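Part 3: Finding a Home for Your Stultirau and Getting Through the First Brew

Okay, so you've unpacked the Stultirau cold brew maker and washed the jug and the mesh basket (Part 2, go back if you skipped it!). Now we need a spot for it and a first batch. I've been making cold brew in one of these for 3 summers and I'm still using my original basket, so most of what follows is me passing on habits.

Choosing your spot

1. Pick a level surface. I set mine down, fill the jug halfway with plain water and look at it from the side. If the waterline leans, move along and try again.

2. Keep it out of direct sun. A shady stretch of table is lovely, a windowsill in July is a terrible idea.

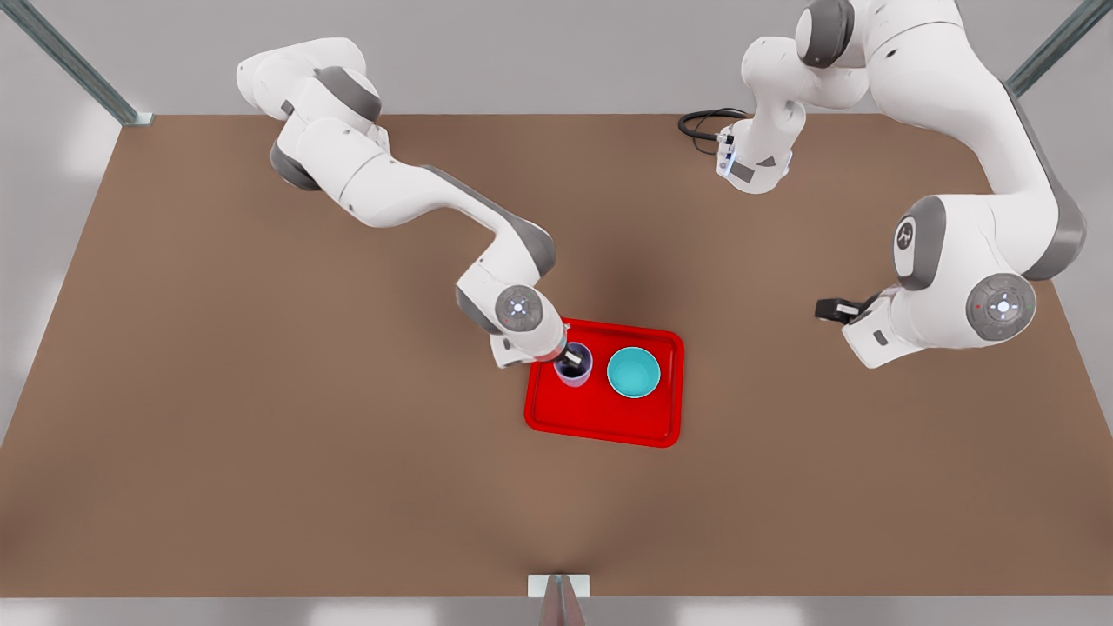 3. Leave yourself elbow room at the front. You'll be pulling the basket straight up, and it drips more than you'd think, so you want somewhere to swing it without passing over your laptop or the mail.

4. Clear a shelf in the fridge before you brew. I forget this one constantly and end up juggling leftovers at bedtime with a full jug in one hand.

CAUTION: The jug is glass. Please don't pour boiling water into it, and don't take it from the fridge straight to a hot sink.

Measuring and filling

5. Weigh out 400 grams of coarse coffee. Coarse means coarse, like chunky sea salt. If all you have is a regular drip grind you can still use it, but you'll get sludge at the bottom and you'll be straining it twice.

6. Tip the coffee into the basket and give it a gentle shake to level it. Don't press it down! Packed grounds have dry pockets in the middle and the brew comes out thin.

7. Lower the basket into the jug and pour cold water over it slowly, in circles, up to the fill line. Stop when the foam reaches the rim, wait a minute, then top it up.
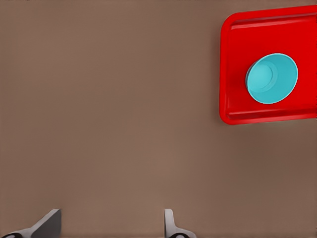
A rimmed tray on a plain, flat tabletop.

Note: A tray with a raised edge is a good buy if you don't own one. I do all my filling and lifting over mine, and I only have to rinse one thing afterward. The Berudmont drip mat is fine too, but it's smaller and I always miss.

8. Put the lid on and turn it until it clicks. If there's no click, the gasket is probably folded under. Take it out, smooth it with a damp finger and try again.

Steeping and lifting

9. Leave the jug in the fridge overnight. I start mine at 8 in the evening and lift the basket when I get up. My friend Farzana Marwat goes a full 23 hours and swears by it (too bitter for me, but she drinks hers with a lot of milk).

10. Lift the basket slowly and let it hang over the jug until the stream turns to drips. Then set it down on something with a lip. 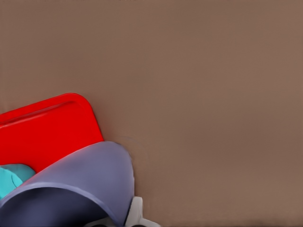
Rounded corner and raised edge of a red tray.

11. Knock the grounds into the compost and rinse the mesh from the outside in. Skip the dishwasher for the basket. The Bruromska refill filters fit inside if you'd like an easier cleanup.

If your first batch tastes weak, check the grind before you add more coffee. Too strong? Cut it with water in the glass and leave the recipe alone for now. Adjusting the ratio is covered in Part 4.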